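7 Nov 2022 - packing cell, bakery line

Second week with the two-arm cell doing the bag and tray work that the counter staff used to do between customers. Finger pads stay as they are for now. Grip force is back to the September value after the trial at Postell.
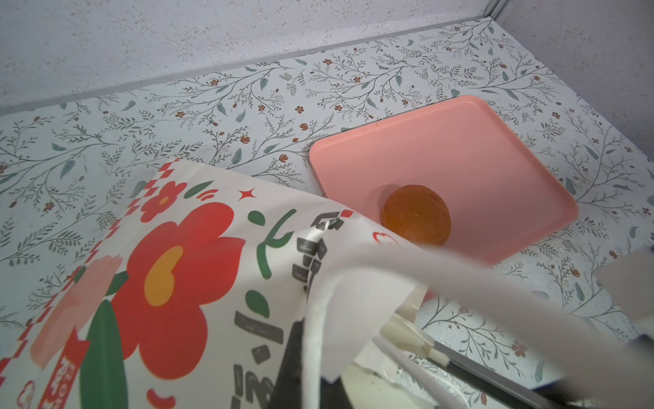 Logged 50 transfers before lunch, 5 of them stopped by the operator. Lino Vitale's point is that a stop is now a job in itself: one person watches, resets and writes it down, and that person used to be serving. Rota to be redrawn on that basis.
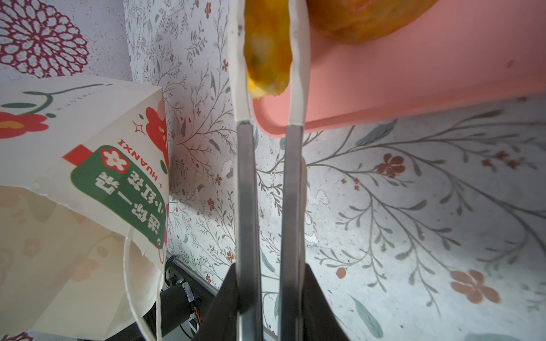 Glossy pieces need a slower close. Speed limit set to 20 percent for these, full speed left on for the plain rolls. Staff asked for a say in when the cell runs - agreed, start and stop go to whoever has the shift. 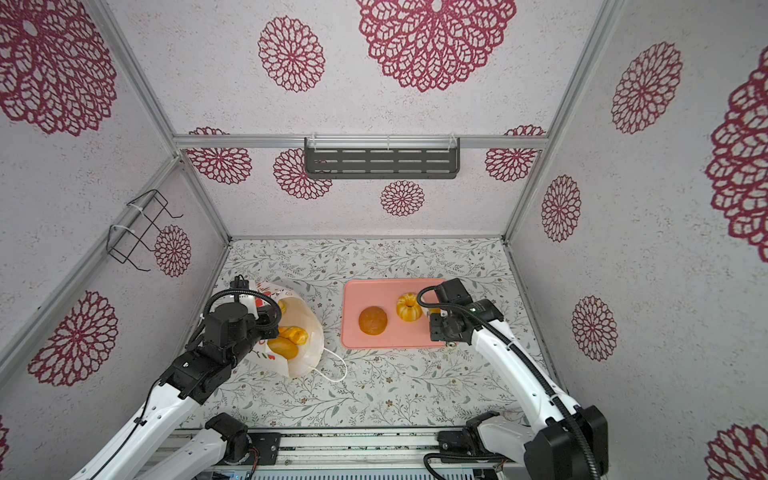
Both arms in the cell, left gripper over the paper bag, right gripper beside the tray.

To do: reset sheet in plain words, retest with 100 transfers.

Comments

Caruso: Who covers resets during the early shift?

Zakano: Same question. Also the sheet should hang by the cell, not in the office.

Contact | Copyright Trornmont Workshop Notes | Back to top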